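## 4. What the cell cost us, and what we would buy again
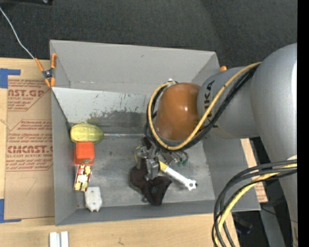
When we started planning, my co-author Macario Tapia and I had a single spreadsheet with one big number at the top, and that number was the arm. Everything else sat in a row called "sundries" (my fault, I typed it). I'd like to spend this section on the sundries, as they ate far more of our time than the arm ever did and I haven't found many papers that own up to them.

**Figure 4.** The picking cell during a mixed-item trial, with the gripper over a black cloth item in the grey bin. Other items lie along the left side of the bin.

The arm was the easy part. We asked two suppliers, Udard and Oddsson, for quotes on the same one-page list, and they came back close enough that we picked on delivery date. Udard could get everything to our lab in Odport before the end of February, so Udard it was. The gripper took longer. We went back and forth on whether to pay for one good gripper or two cheap ones, and in the end Albane Arnaud talked us into one good one plus a spare set of fingers. I was against it at the time – she was right, and I've told her so.

Then there's the bin. We had budgeted for a proper fixture, a machined tray with locating pins, and the quote for that alone was 1,722 euros. We dropped it and put the money into test items instead. We ended up with a pool of 262 of them, everything from soft cloth things to stiff little boxes and awkward long-handled tools (Figure 4 gives a fair idea of the mix), and I'd make that swap again without a second thought! A planner that has only met boxes will look wonderful on paper and then fall over at the first bit of crumpled fabric.

Cables deserve a line of their own in anybody's budget. Our first order allowed for power and data and forgot about slack, hoses, fittings and all the bits that have to travel with the wrist. We placed three extra orders with Vinduneo for these, each with its own delivery charge, and together they came to 40 per cent of what we'd set aside for the whole sundries row. If you are planning something similar, draw the arm in its most twisted pose first and measure from there.

Staff time was our worst guess. We'd put down around 100 hours for setting up and had used the lot before the first full trial. Most of it went on small jobs: moving the bin a little, fixing it down again, redoing the calibration, sorting the items back into their boxes. None of that shows up on a supplier's quote, and I now give it a separate row, well above the sundries.

We return to running costs, mostly wear on the fingers and replacement items, in Section 5.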